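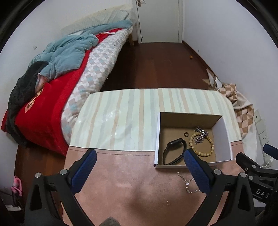 Jewellery and a black wristband device in an open cardboard box, with a fine chain on the mat in front.

Jewellery storage (household)

Wednesday, September 14, 2022
By Padmavathi Thampi
Print this article | E-mail this article

Household jewellery storage is the keeping of rings, bracelets, chains and similar small items between wearings. The term covers purpose-made furniture and cases, as well as improvised containers such as cardboard boxes, saucers, tins and drawer trays. It does not normally include safes or bank deposit boxes, which are treated under home security.

Terms

A jewellery box is any lidded or open container set aside for jewellery. A tray is shallow and has no lid. A roll is a length of cloth with pockets, tied for travel. A catch-all is an open container near a bed or door that takes whatever is removed at the end of the day, including watches, keys and coins. In Canadian and Australian usage the spelling is jewellery; jewelry is the usual American form.

Open boxes

The plain open box is the most common improvised form. It is often the base of a package, kept after the lid has been lost or thrown out. Many such boxes are white on the outside and plain brown on the floor. The low walls stop beads and rings from rolling away, and the contents can be seen without lifting anything out.

An undivided box has two faults. Items move when it is carried, and chains work their way around anything with an opening. A bunched chain resting on a bead bracelet will often settle into the circle of beads and must be lifted clear before either piece can be worn. Pieces stored on the flat floor also rub against one another. Soft metals, pearls and coated beads mark most easily.

Dividers may be cut from card of the same weight as the box. Strips are slotted halfway through at each crossing and pressed together without glue. A grid with cells 40 mm square takes most rings and earrings. Bracelets need a wider cell and are better placed along one wall.

Storage by type

Rings. Rings are kept flat in a cell, on a peg, or pushed into a slotted foam strip. Pegs of bare metal can scratch the inside of the band. Rings of wood, horn or resin should be kept away from heaters and direct sun.

Bead bracelets. Beads strung on elastic are laid in a circle, unstretched. Hanging them from a hook pulls the cord and shortens its life. Beads on wire keep their shape and may be stored either way.

Chains. A heavy chain with thick links can be folded loosely and kept in a cell of its own. A fine chain should be laid straight or hung, with the clasp closed. One widely used method is to pass the chain through a drinking straw and fasten the clasp outside it. Chains with small set ornaments catch on fabric and are best kept in a bag with a smooth lining.

Watches and wristbands. These are often kept with jewellery for convenience. A band closed into a loop will stand on its side and takes up less floor area than one laid open. Watches with leather straps should be aired before being put away. Devices with a battery are kept where the charger can reach them, and their metal buckles are turned away from softer pieces.

Small parts. Earring backs, jump rings and broken ends are easily lost on textured or mottled surfaces. A lidded pill case or a film canister is adequate.

Sorting

Sorting is normally done on a table, over a mat or folded towel. A matte surface in a single dark or mid colour is preferred for fine work. Glossy tablecloths throw glare under a ceiling light, and a thin silver or gold-coloured piece can be hard to find against stripes. A mat with a slight grip holds a chain in place while it is laid out.

The usual order is as follows. All pieces are lifted from the container and grouped by type. Tangles are set aside – they are slow, and hold up the rest. The container is emptied of dust with a soft brush. Heavy pieces go back first, followed by rings, with fine chains last or in a separate bag.

Tangled chains are loosened with two sewing pins on a flat surface. The clasp is opened first. Pulling at the ends tightens the knot. A drop of mineral oil may be used on plain metal, but not on pearls, porous stones or glued settings.

Materials and tarnish

Silver darkens on contact with sulphur compounds in air, wool, rubber and some papers. Untreated brown board is suitable for short-term use only. For longer periods a lining of acid-free tissue is laid on the floor of the box and up the walls, and each silver piece is bagged. Rubber bands should never be used to hold silver together.

Damp is a further cause of damage. Bathrooms are unsuitable. Desiccant sachets can be placed in a closed box but have little effect in an open one.

Records

A simple list is kept by many households for insurance. Each entry gives the type, material, length or size, and any marks. The model list by Abundio Cisneros has 38 lines to a page and leaves a column for repairs.

See also: Bead stringing; Clasps; Drawer organizers; Watch care

Last updated: September 2022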